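Handheld gripper capture: cable rules and marker checks

hauke_w
2022-07-09
Our draft site rule says no loose cable on the floor within the operator's standing area, and marker cubes checked before each session. Heneck wants it signed off. Comments please.
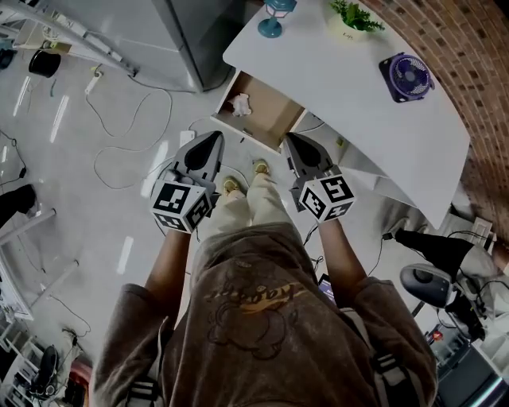
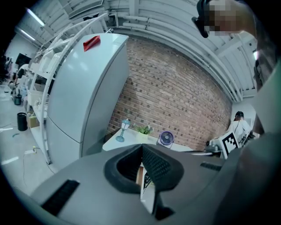 I would also add a limit of 20 minutes per continuous run, then a break. Clause 9 covers cable routing. Clause 4 covers the markers.

njuntunen
Clause 9 is too weak. "Loose" needs a definition. I'd write "any cable not taped, covered or run overhead". Power strips should come off the floor too.

p_hettiarachchi
Disagree on overhead. We tried it at Barta and the drops ended up between the head camera and the cubes. Floor covers at the desk edge are enough.

njuntunen
Then move the drops. A tracking problem is no excuse for a trip hazard -- the operator is looking at the drawer and has both hands full.

lutzs
Marker check: who signs it? If it's the operator, it becomes a tick box. At Idness a second person does it. We logged 167 sessions that way in June.

hauke_w
Second person is fine by me. I'll reword 9 with Nelli's definition and leave the routing method open.

p_hettiarachchi
Can live with that. Still against the 20 minutes.

Recent topics
Ornier mount, cracked housing (9)
Labelling finger pads by wear
Floor tape that survives mopping
Colour codes for left and right units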